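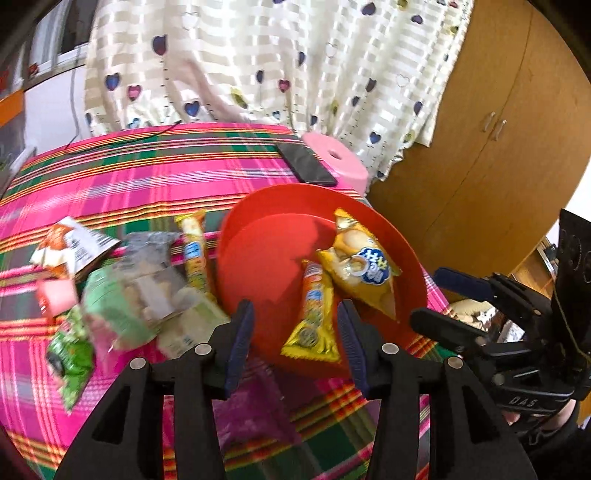

*Fig. 1. Snack packages in a red plastic basin. Flexible packs of two sizes.*

# Unit 4: Flexible Packaging and Shelf Life

Handout for the September lab section. Revised 25 August 2019.

## 4.1 Why dry snacks fail

A fried or baked snack leaves the line with very little water in it. Three things then work against it: moisture gain, oxidation of the fat, and breakage. Moisture is usually first. Most chips and puffs lose their crunch well before they are unsafe to eat, so the end of shelf life is set by texture.

Water activity (a_w) is the number to watch, not total moisture. Two products with the same moisture content can behave differently if one holds more sugar or salt.

## 4.2 Film structure

Snack film is normally a laminate. From the outside in:

- **Print layer** — carries the ink, usually reverse printed so the ink is protected
- **Barrier layer** — metallized film or foil, slows oxygen and water vapor
- **Seal layer** — melts at a lower temperature than the rest and forms the seams

Barrier performance is given as two rates, OTR (oxygen) and WVTR (water vapor). Always record the test temperature and humidity with the rate. A WVTR measured at 51% relative humidity can't be compared directly with one measured at 80%.

## 4.3 Headspace

A pillow bag is filled with gas before the final seal. Nitrogen displaces oxygen and the trapped volume cushions the product. Slim packets for powders or small pieces often carry little headspace, and the ratio of film area to product weight is higher. For the same film, the smaller pack takes up moisture faster per gram.

## 4.4 Seals

Check seals before blaming the film. Common faults:

1. Product caught in the seam
2. Jaw temperature too low (the seam peels) or too high (the film thins beside it)
3. Wrinkles where the back seam crosses the end seal

Zigzag ends are cut outside the seal area. They give a starting point for tearing and add no strength.

## 4.5 Lab exercise

Use the Winoleck humidity chamber. Weigh each pack, store it for 15 days, and weigh it again. Run 2 control packs with the product removed — the film itself can pick up water. Enter results on the Dresell sheet, in grams, before opening any pack for the texture test.

Reading: Pearce course packet, section on sorption isotherms.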